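¿Cuánta luz llega a la mesa? Estudio de iluminación en las salas de trabajo del edificio Bradow

Proyecto de fin de curso, Física aplicada
Centro de estudios Drustgate
Entregado el 22/6/19

Por qué elegimos este tema

Todo empezó con una queja muy normal: en la biblioteca del edificio Bradow hay sitios donde se lee de maravilla y otros donde a la media hora ya te pican los ojos. Los asientos buenos se llenan siempre primero, y quien llega tarde acaba en el rincón de las estanterías. Nosotros queríamos saber si esa fama estaba justificada o si era pura costumbre, ¡y resulta que un luxómetro prestado y un poco de paciencia dan para mucho!

La pregunta del proyecto quedó así: ¿cuánta luz llega a la superficie de cada mesa y cuánto cambia a lo largo del día? Después añadimos una segunda, que al final nos gustó todavía más: ¿influye el color de la mesa en lo cómodo que resulta trabajar en ella?

Un poco de teoría

La iluminancia se mide en lux y dice cuánto flujo luminoso recibe una superficie de un metro cuadrado. Un lux equivale a un lumen por metro cuadrado. Conviene no confundirla con la luminancia, que depende de la luz que la superficie devuelve hacia el ojo. Una mesa negra y una blanca puestas debajo de la misma lámpara reciben los mismos lux, pero la blanca se ve mucho más brillante.

También está la ley del inverso del cuadrado: con una fuente pequeña, si se duplica la distancia, la iluminancia baja a la cuarta parte. En una sala con muchos tubos en el techo y ventanas a un lado esto no se cumple de forma limpia, y comprobarlo fue una de las partes más divertidas. Probamos con una sola lámpara de escritorio a oscuras y ahí sí, la curva salió preciosa.

Cómo medimos

Trabajamos en 3 salas: la biblioteca, el aula Drimstead y el taller Subramaniam. Entre todas elegimos 13 mesas, y las repartimos entre zonas de ventana, zonas centrales y rincones. El sensor se apoyaba siempre plano sobre la superficie, y la persona que leía el valor se apartaba un paso para no hacer sombra (la primera tarde no lo hicimos y tuvimos que repetirlo todo).

En total anotamos 54 lecturas durante el mes de mayo, por la mañana, a mediodía y a última hora de la tarde. Apuntábamos además si el cielo estaba despejado o cubierto y si las persianas estaban subidas. Como valor de referencia para nuestro análisis tomamos 300 lux, que nos pareció un límite razonable para separar las mesas bien iluminadas de las dudosas.

Resultados

En la biblioteca la diferencia entre la ventana y el fondo es enorme. Las mesas junto al cristal superan la referencia a cualquier hora, incluso con nubes, mientras que las del rincón de las estanterías se quedan por debajo casi siempre. O sea, la fama estaba justificada. La sorpresa vino a mediodía con cielo despejado: junto a la ventana había tanta luz que leer en papel satinado era incómodo por los reflejos.

El aula Drimstead es mucho más uniforme. Tiene ventanas altas y los tubos están colocados en filas paralelas a las mesas, de modo que apenas hay diferencia entre la primera fila y la última. El único punto flojo es la esquina de la puerta, donde un tubo parpadea desde hace meses.

El taller Subramaniam depende sobre todo de la luz artificial, y por eso sus valores casi no varían con la hora. Todas sus lecturas pasaron de nuestra referencia.

El color de la superficie

Para esta parte pusimos cartulinas de distintos tonos sobre una misma mesa, sin mover la lámpara, y medimos la luz devuelta con el sensor boca abajo a una altura fija. La cartulina negra devolvía poquísimo. La blanca era la que más, pero a varios compañeros les cansaba la vista, porque el folio y el fondo se confundían. El tono que más gustó fue el beige claro — mate, sin brillos, con el contraste justo para que el papel se distinga.

Las mesas de color beige claro formadas por dos tableros tienen además una línea de unión recta y muy tenue, que usamos como guía para alinear las cartulinas.
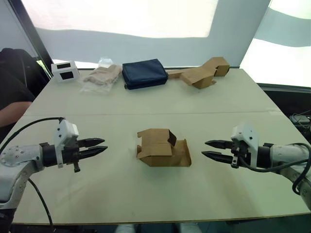
Errores y cosas que haríamos de otra manera

El luxómetro era un modelo sencillo y no pudimos calibrarlo, así que nuestros valores sirven mejor para comparar unas mesas con otras que como medidas absolutas. Tampoco controlamos bien las persianas: en dos ocasiones alguien las bajó a mitad de la serie. Y la opinión sobre los colores viene solo de gente de nuestra clase, que es poca y toda de la misma edad.

Nos quedamos con ganas de repetir las lecturas en invierno, cuando a última hora ya es de noche y la ventana deja de ayudar.

Propuestas para el centro

Cambiar el tubo de la esquina de la puerta en el aula Drimstead. Poner lámparas de mesa en el rincón de las estanterías de la biblioteca. Añadir un estor translúcido en las ventanas, que suavice el sol de mediodía sin dejar la sala a oscuras. Y, si algún día se renuevan las mesas, elegir acabados claros y mates.

Las tablas completas con las lecturas van en el anexo, ordenadas por sala y por hora.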